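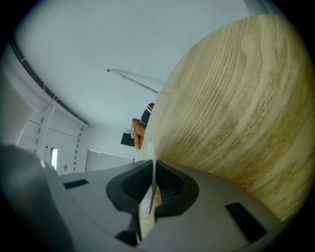
3. Finish and judged coverage in the parent panel

Parents who try a sun cream on a child have two things to go by while they are putting it on: how the cream feels under the hand and how it looks on the skin. This section deals with the second. The two creams in the study differ little in texture but a good deal in finish. Tarar goes on white and stays visible until it has been rubbed in for some time. Trundalell is a clear gel and shows very little from the start. Clear materials give the eye less to work with than white ones. The transparent plastic finger in Figure 1 shows this well enough: it is a narrow strip, and the light picks it out along its edges, while its flat face offers much less to look at. A layer of clear gel on a forearm has no sharp edge of that kind, so a parent looking for missed spots is mostly looking for shine. We expected this to affect how much product was used and how sure parents felt afterward, and both questions were put to the panel.

Figure 1. Transparent strip with light along its edges.

Share this section: 2 shares | 2 comments

3.1 Who took part

The panel was drawn from families in Beltoston and Prerkevel who had signed up to try children's skin care products at home. A total of 604 households finished the trial and returned a usable diary. All had at least one child between the ages of two and eight. Where there was more than one child in that range, the parent was asked to choose one and stick with that child for the whole trial. Parents who reported that the child had eczema or a known reaction to sun cream were thanked and left out, and they were not asked to try either product.

Beltoston is on the coast and Prerkevel is inland. The two towns were chosen for that difference. Families near the beach tend to put sun cream on a child who is wearing little and who is about to get sandy, while inland families more often cover only the face, neck and arms before a walk to school or an hour in the yard. We wanted both habits in the data. Town is included as a factor in every model below, although it made a clear difference in only one of them.

The parent who normally put cream on the child was asked to keep the diary. In most homes this was the mother. We did not ask why, and we have not split the results by which parent wrote the entries, as the number of fathers in the inland group was too small for a fair comparison.

3.2 Products and diaries

Each household was given both products in plain white tubes with the brand names removed. Half used Tarar first and half used Trundalell first, with a week of the family's usual cream in between. The tubes were the same size and had the same cap. We had planned to use a pump for the gel, but an early trial showed that parents counted pumps and gave us answers in pumps, and there was no good way to compare that with a squeeze from a tube.

Tubes were weighed before they were sent out and again when they came back. Parents were told this. It would have been tidier to keep it from them, but several families in the early trial asked where the unused cream would go, and we preferred to give a straight answer.

The diary had one page per day. It asked which parts of the body had been covered, who had done it, whether the child had complained, and how sure the parent was that the skin was fully covered, on a five-point scale from "not at all sure" to "completely sure." A box at the bottom was left open for comments. Parents could skip any day on which no sun cream was used, and many did. After removing pages with no product named and pages filled in by an older brother or sister, we were left with 1,100 pages for analysis.

Comments were read and sorted by Teodor Czarnecka, working from a short list of themes drawn up before the diaries came back. Themes that turned up often and were not on the list were added, and the earlier diaries were then read again. A second reader went through a sample of the pages. Where the two readers disagreed, the page was talked over and given whichever theme they settled on.

3.3 Amount used

Parents used more of the clear gel per application than of the white cream. The difference held in both towns and did not depend on which product came first. It was larger for the arms and legs than for the face. This fits with what parents wrote about the face, where they tended to follow a set routine - a dab on each cheek, one on the forehead, one on the nose - and used the same number of dabs whatever was in the tube.

For the limbs there was less of a routine, and here the look of the product seems to have set the amount. With the white cream, parents stopped when the arm was white all over and then rubbed. With the gel, many went back for a second squeeze. One wrote, "Couldn't tell if I'd done the back of his legs so I did them again." Comments like this one were common enough for the theme to be split in two, with one code for repeating an area on purpose and one for repeating it by mistake.

Tube weights should be read with some care. A tube that comes back light may have been used by the whole family, and a few parents said as much. We asked that the cream be kept for the one child, but sun cream is the sort of thing that gets picked up from the kitchen counter by whoever is going out the door. Removing the households that reported sharing did not change the direction of the result.

3.4 How sure parents felt

Confidence in coverage was higher for the white cream. It was also steadier. Ratings for Tarar hardly moved from the first day to the last, while ratings for Trundalell started low and rose over the week. By the final days the gap had narrowed but had not closed. Parents appear to get used to a clear product and to find other signs to go by, such as shine, a slight drag under the fingers, or simply working down the arm in the same order each time.

Town mattered here. Inland parents gave the gel higher ratings than coastal parents did. The diaries point to sand and water as the reason. Several coastal families wrote that they could see at a glance where the white cream had worn off after paddling and that they had no such check with the gel. We cannot say from these data whether what they saw was a fair guide to the protection left on the skin. White streaks may remain where the layer is already too thin to do much, and the reverse may also happen. A high rating on this scale tells us how the parent felt and no more than that.

3.5 Complaints from children

Confidence is one side of the matter and cooperation is the other. Children complained more about the white cream. The usual reason given was that it took too long to rub in, followed by the smell, followed by looking "like a ghost," a phrase that came up in both towns. Older children minded the look more than younger ones did. Some of the younger ones liked it, and one parent reported that her daughter would not leave the house until she had stripes.

Parents who preferred the gel overall nearly always gave speed as their reason. It went on fast, the child held still, and they could get to the other jobs of the morning. When asked at the end which product they would buy with their own money, parents were split fairly evenly, and those with two or more young children leaned toward the gel. Price was not shown on the tubes, so this answer sets cost aside.

3.6 Limits of the panel

The families had signed up for product trials and can be expected to care more than most about what goes on their children's skin. They also knew that someone would read what they wrote. Both points are likely to push the amounts up. A further limit is that only one white cream and one clear gel were tested, and they differ in smell as well as in finish. Some of what we have put down to appearance could belong to scent, particularly in the complaints.

We did not measure coverage on the skin. Doing so would have meant bringing children in and photographing them under a lamp, and the panel had agreed to home use only. A small follow-up with adult forearms is planned for February, using the same two products and the same tubes. It will compare the areas people believe they have covered with the areas they have missed, and will be reported separately.

Section posted January 24, 2018 | Contact the authors | All rights reserved | Back to top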